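Estimating Gripper Opening from Wrist Camera Images: Does the Learned Model Earn Its Place?

Project report, December 2018

Summary

The task was to recover how far a two-finger gripper is open using only the images from the camera mounted on the tool. The project handout suggested a small neural network. I built one, and I also built a dull baseline that finds the finger tips by color and edge and looks up the opening in a table. On most of the test images I could not find a good reason to prefer the network. This report says where I think it helps and where I think the numbers flatter it.

Why the opening matters

Our hand-held gripper has no encoder. The planner, which the course calls Stusitz, needs an opening value for every image before it can replay a motion on the arm. If the value is wrong, the arm closes late or not at all, and the fault looks like a planning fault. I spent a good part of November chasing one of those before I thought to check the input.

Data

I used 2,000 images for training and kept 266 for testing. The labels came from reading the opening by hand against a scale, so they are only as good as my patience. I relabeled a small batch a week later and did not always agree with myself. Any claim of accuracy finer than that disagreement should be ignored, including mine.

The baseline

The fingers are dark green and our table is a pale gray, so a threshold does most of the work. After that the code fits a line to the top rim of each pad and measures the gap between them in pixels.

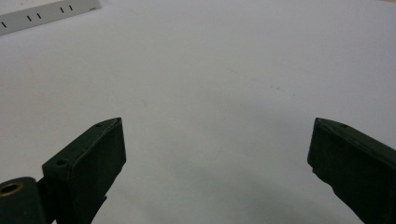 With the fingers wide apart, the right one can run out of view at the side and the bottom while its tip stays in. My first version used the center of each green region, and that was a mistake. When part of a finger is missing, the center shifts and the gap comes out wrong. Using only the tips fixed most of this. I also had to ignore soft shading on the table, which the first threshold sometimes took for part of a finger.

The network

Clukholm is the name of the training code handed down from last year's class. I changed the last layer to give one number and left the rest alone. It trained without trouble, which made me suspicious. The training and test images had been taken on the same table under the same lamps, and many were near copies of each other. I split the data again by recording session. The error went up at once, and the network's lead over the baseline nearly vanished.

Results

The baseline failed outright on 11 test images, mostly ones where a dark object touched a pad. The network gave an answer on all of them, but 2 of those answers were badly wrong and nothing in the output warned of it. A method that says "no tips found" lets the planner stop. I would take that over a confident guess, at least until the network can report how sure it is.

What I would not claim

I have not shown that either method works on another table. A dark surface would break the color threshold, and I suspect it would break the network too, given what it was trained on. I also did not test motion blur as a separate case.

Next steps

The data should be collected again on several surfaces before anyone tunes the network further. The baseline could be made safer by checking each opening against the one before it – the fingers cannot jump from open to shut between neighboring images. The code for both methods is in the course folder, along with the session split, and I would ask the next group to start from that split and leave the random one alone.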